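How to ask for a coursework extension at Sullthorpe

Applies to undergraduate and taught postgraduate students. Research students have their own procedure and should speak to their supervisor first.

Before you start

You need your student number, the code of the module, the title of the piece of work and the deadline as it appears in Borico. Use the Borico deadline even if the module handbook says something else. If the two don't match, tell the module leader, but put the Borico one on your request.

Check that the work can be extended at all. Essays, reports, portfolios and dissertations can. In-class tests, group presentations and timed online papers can't, and for those you should use the missed assessment form instead. Lab write-ups depend on the department. Look for the letter E next to the assignment in Borico. If there is an E, carry on.

Short or long?

A short extension is up to 6 working days. You don't need evidence for one, but you can only have 2 in an academic year across all your modules. A long extension is anything beyond that and does need evidence.

If you think there is any chance you'll need the longer one, ask for it at the start. A short extension can't be turned into a long one later. You would have to make a new request, and the short one would still count against your allowance.

Filling in the form

1. Log in to Borico and open the Assessment tab.

2. Choose the module, then the assignment. On a phone the list of assignments sits under the module title and you may have to scroll.

3. Press Request extension. Form 515 opens in the same window. Don't use the back button once it is open or you'll lose what you have typed.

4. Pick a reason from the list. The reasons are broad. "Health" covers physical and mental illness, injury and treatment. "Caring" covers children, parents and anybody else who depends on you. Use "Other" only if nothing comes close, as these take longer to be read.

5. Write two or three sentences in the box. Say what happened, when it began and how it has affected the work. You don't have to give medical details.

6. Enter the new date you are asking for. Count working days only, and leave out university closure days.

7. Attach evidence if you are asking for a long extension.

8. Press Submit and wait for the green banner. If you don't see it, the form hasn't gone.

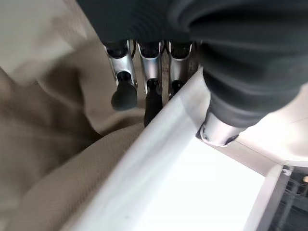
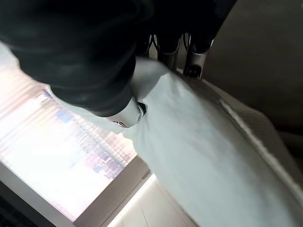
You'll get an email with a reference number within a few minutes. Keep it until the mark has been released. If no email arrives, look in your junk folder before you send the form again, as a second form for the same assignment cancels the first.

What counts as evidence

A letter from a doctor, nurse, counsellor or hospital is fine, as is an appointment card with your name on it. For a bereavement, an order of service or a short note from a relative is accepted. For problems at work, ask your employer for an email that gives the dates.

Photographs of documents are accepted if the whole page can be read. Evidence in another language should come with a translation, which you may do yourself for a first request.

If you can't get the evidence in time, send the form anyway and tick "Evidence to follow". You then have until noon on the tenth working day to upload it.

When you'll hear

Short extensions are normally confirmed the next working day. Long ones take up to five. Requests slow down in March, when most final-year work is due.

Keep working to the original deadline until you have a decision. If it passes while you are waiting, hand in what you have through Fenen. You can replace the file if the extension is granted, and the late penalty is taken off automatically.

If your request is refused

The decision email gives a reason. The usual ones are missing evidence, dates that don't match, or a form sent after the deadline had passed. You can put the first two right by replying to the email. For a late form you need to explain why you couldn't ask sooner.

If you still disagree, take it to the student office in the Kratochvíl Building, room 748. You don't need an appointment between 10 am and 3 pm. Bring your reference number and any paperwork you have. The office can't change a decision at the desk but will pass it to a second reader, and you'll have the result by email.

Students with a support plan

If your plan already includes flexible deadlines, you don't fill in Form 515 for the first week. Tick the support plan box when you upload to Fenen. For anything longer, use the form as above and choose "Support plan" as the reason. You won't be asked for evidence again unless your circumstances have changed.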